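Fleltport Bottle Swap - Gallery

Quick page, sorry, will tidy it up properly when I get an evening. The swap ran all Monday from 2 till the hall wanted us out. 67 bottles and jugs came in, 21 left over at the end. The rest went home with people, mostly for garden jobs and paint water. Thanks to Mito for the tables and Assefa for lending the big shelf unit again.

Had to leave a lot out of the gallery. If yours isn't on here, it's not personal, I just ran out of time to sort them.

What we took: clean, empty, label on or off. Caps if you had them. No bleach, no motor oil, nothing that held weedkiller. Two bags got turned away at the door and both were oil, please read the sign!!

What went fastest: squeeze bottles with a nozzle, gone by 3. Anything with a handle. Wide mouth jars, which we didnt even ask for but fine.

What stuck around: tall thin ones that fall over. Odd caps with no bottle. The box of loose caps is at Adik if anybody wants a dig through, 88 in there last time it got sorted and probably more now.

Rinsing tip from the sink end: warm water, spoon of rice, shake, pour it through a strainer. Gets the dried stuff off the shoulders where a brush wont reach. Leave it neck down overnight. For labels, cooking oil and an old card, then dish soap.

Also, check the cap before you check anything else. A good jug with a cap that doesnt seal is a watering can at best. We keep the spares sorted by width, not color, so bring the bottle along and try them on.

Next one is September, same hall. Bring a crate if you have one, the bags split.

Pictures are below, big ones take a second to load.
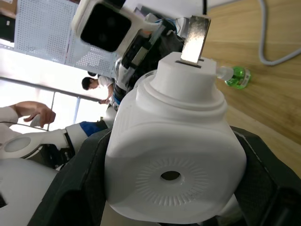

Page last changed: Monday, 9:21 pm

White jug, squarish, bottom toward you. Like the sunburst ridges around the little round hole in the base. Ribbed band up by the neck, white cap with a flat top and a strip of metal sticking out through the slot. Small green bottle with the clear nozzle is lying on the table behind it.

More to come when I find the cable for the other card. Wrong size pics or broken links, leave a note at Adik.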